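Farquharson Table Hire and Homewares
Frequently asked questions

Last updated Fri 8 March

We rent and sell tables, crockery and linen from our shop in Sikton. Most of the questions we get by phone are answered on this page. If yours isn't, send it through the contact form and Grigore Munteanu or whoever is at the counter will reply.

Ordering and delivery

How far ahead should I book?
For weekday dinners, a few days is usually enough. For weekends in August, book as early as you can. We hold a quote for 3 days and then release the stock.

Is there a minimum order?
Delivered orders have a minimum of $300. There is no minimum if you pick up from the shop yourself.

Do you deliver outside Sikton?
Yes, to Zuvgate and the towns along the lake road. The delivery charge depends on distance and on whether there are stairs. Please tell us about stairs when you book. Our driver can't carry a solid tabletop up a spiral staircase, and we would sooner sort that out on the phone than at your door.

Can I pick up in my own car?
Crockery, yes. It goes out in lidded crates that fit on a back seat. Folding tables fit in most minivans. The solid round tables need a van or a trailer and two people.

Crockery

What is a place setting?
Our standard setting is called the Jivusa setting. It has three pieces: a wide plate, a mid-sized dish and a small bowl. You can order any of the pieces separately, but the rate is better if you take all three.

Do the colours match?
The Jivusa pieces are sold and rented in white and pale grey, and we mix them freely unless you ask us not to. If you want everything white, write that in the notes on your order.

How many settings do you carry?
We stock 700 settings for hire. Very large orders may include older pieces with a slightly different glaze. They are the same shape and stack together.

Do I have to wash the dishes before I send them back?
No. Scrape them, rinse off anything sticky and put them back in the crates they came in. Please don't run them through your own dishwasher and pack them damp, as the crate liners go mouldy.

What happens if I break something?
Tell us when you return the order and we charge the replacement price listed on your invoice. Small chips on the underside of a plate are not charged. Chips on a rim are, and we can't rent that piece again.

Can I use the bowls in the oven?
No. They are fine in the microwave for reheating. For baking, ask about our casserole dishes.

Tables

What sizes do the round tables come in?
Small, medium and large. The large one is the one most people want for a family meal, as there is room in the middle for serving dishes once everyone has a plate.

Do I need a tablecloth?
On the folding tables, yes, unless you like the look of grey plastic. The solid wood tables are usually left bare.

How should I set the table before guests arrive?
Many customers put the crockery out early and don't want it to take over the table. Stacking each setting in its place solves most of that.

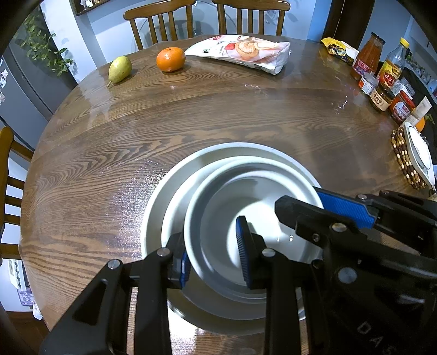 A stacked setting should go together in order of size, and each piece should sit flat before you add the next. Put it near the edge where the person will be sitting and leave the far side of the table for food. The wide plate goes at the bottom because its raised rim keeps the mid-sized dish from sliding, and the small bowl goes on top. The bowl doesn't have to be dead centre. Over to the right a little is fine as long as it is steady. Fruit can go straight on the wood, like the pear and the orange, and so can packaged pastry if it's only family. White and pale grey show up well against a dark brown top, and a wavy grain hides crumbs better than you might expect.

How do I clean the wood tables?
Wipe with a cloth that has been wrung out well, along the grain, then dry with a second cloth. No spray polish, please. It leaves a film that we have to strip off.

Can I put hot dishes directly on the table?
Use a trivet or a folded tea towel. Heat marks on a hired table are charged as a repair.

Can I buy a table I've rented?
Sometimes. Ex-hire round tables start at $700, and we take the last rental fee off the price if you decide within the week. Ask at the counter which ones are for sale.

Returns

What time do things have to be back?
By noon on the day shown on your invoice. If you are running late, call. We only charge an extra day if the next customer is kept waiting.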